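Taller de economía doméstica para adultos
Escuela Hundar, grupo de tarde
Apuntes de la unidad 11: el polo y otras prendas con cuello

Estos apuntes no sustituyen a la clase. Quien falte y venga luego diciendo que «ya se lo ha leído» tendrá que doblar delante de los demás.

1. Por qué el polo tiene unidad propia

La camiseta se dobla casi sola y la camisa tiene fama de difícil, así que todo el mundo le guarda respeto. El polo queda en medio. Tiene cuello, pero blando; tiene botones, pero pocos; y está hecho de punto, de modo que se estira cuando uno tira de él y recuerda el tirón durante días. La mayoría de ustedes lo dobla como una camiseta y después se pregunta por qué el cuello parece haber dormido en un autobús.

2. Vocabulario

Tapeta: la tira donde van los botones y los ojales. En el polo es corta y acaba en el pecho.
Canesú: el polo corriente no suele llevarlo. Se incluye porque alguien lo pregunta todos los años.
Bajo: el borde inferior. Es lo que hay que mirar para saber si la prenda está recta. El cuello miente.
Sisa: la costura que une la manga al cuerpo. De ahí salen casi todas las arrugas en diagonal.
Piqué: tejido de punto con relieve, frecuente en los polos. No todos lo son, por mucho que insista la dependienta.

3. La superficie

Una mesa despejada y limpia. La cama no vale: se hunde, invita a sentarse y al final se dobla sobre las rodillas. Si la mesa es redonda, como las de nuestra sala, no busquen una esquina para alinear el bajo. Elijan una veta de la madera, o resígnense a trabajar a ojo.

4. Extender

Casi todo el trabajo está aquí, y es la parte que se saltan.

Se coloca el polo boca arriba, con el cuello lejos de uno y el bajo cerca. Se abrocha la tapeta, salvo el botón de arriba, que puede quedar suelto si aprieta el cuello. Se baja el cuello con los dedos, de dentro hacia fuera.

Después se cogen los dos lados del bajo y se separan con suavidad. Con suavidad quiere decir que no se oye nada. Si una manga se ha recogido sobre el hombro, se desenrolla antes de seguir; una manga mal puesta en este paso reaparece en el último, más gorda.

Las arrugas grandes se sacan tirando del bajo. Las pequeñas, con la palma, desde el centro hacia los costados. Frotar en círculos es para las ventanas.

5. El doblado

a) Se da la vuelta a la prenda, boca abajo, y se vuelve a estirar. Sí, otra vez.
b) Se lleva un costado hacia el centro de la espalda, con la manga incluida.
c) Se dobla la manga sobre sí misma para que no asome por el otro lado.
d) Se repite con el costado contrario.
e) Se sube el bajo en 2 pliegues hasta que llegue debajo del cuello.
f) Se gira y se mira. Si el cuello no está centrado, vuelvan al apartado b sin discutir con la prenda.

Para los cajones Wuvarar del aula, el paquete debe medir 16 centímetros de alto puesto de canto. Quien tenga en casa un armario Parri, que son más hondos, puede hacer un solo pliegue en el paso e y presumir de ello.

Un polo azul claro extendido:
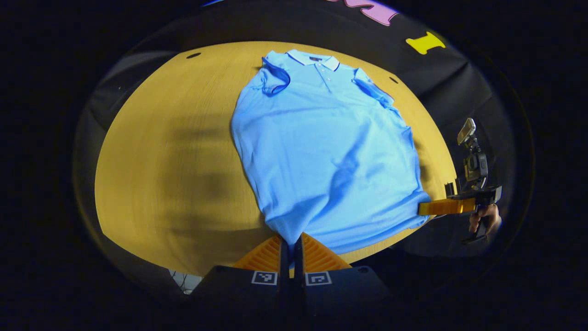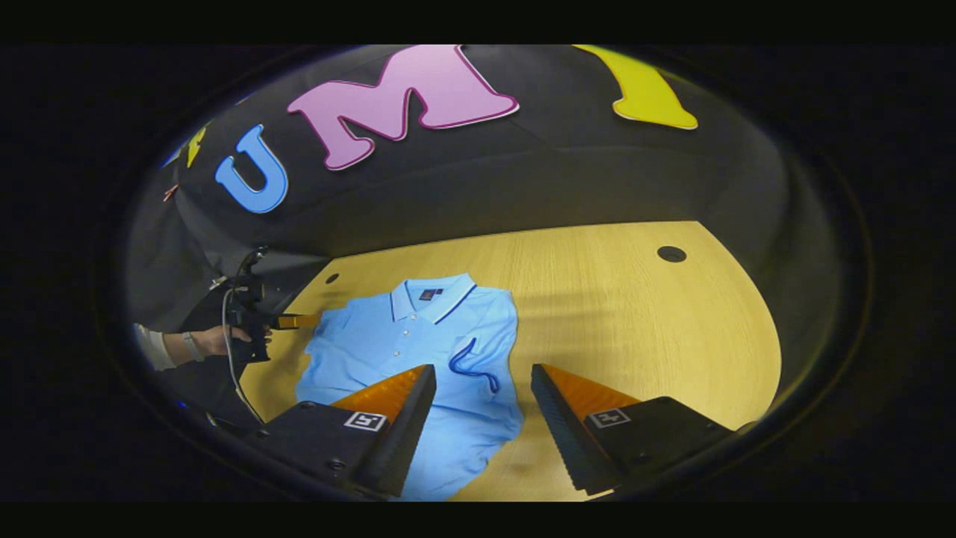

6. Errores habituales

Doblar con la prenda todavía húmeda. Se guarda un polo y se recupera un olor.

Planchar el cuello levantado «para que aguante». Aguanta hasta la puerta de la calle.

Apilar los polos hasta que el montón se incline. El de abajo es siempre el que se quiere poner uno, y para sacarlo se deshacen todos los demás.

Usar la tablilla de doblar Dratirer, que alguien trajo en octubre y sigue encima del radiador. Va bien con camisetas. Con el polo deja el cuello torcido con una precisión admirable.

7. Para la próxima clase

Traigan un polo propio, lavado y seco, sin planchar. También una percha, porque compararemos cómo queda la misma prenda colgada y doblada. El punto pesa, y colgado acaba cediendo por los hombros: traigan, si la tienen, alguna prenda con esos dos bultitos tan característicos.

Lectura: las páginas sobre géneros de punto del cuadernillo gris. Está en el estante de la entrada, y hay que devolverlo al mismo estante.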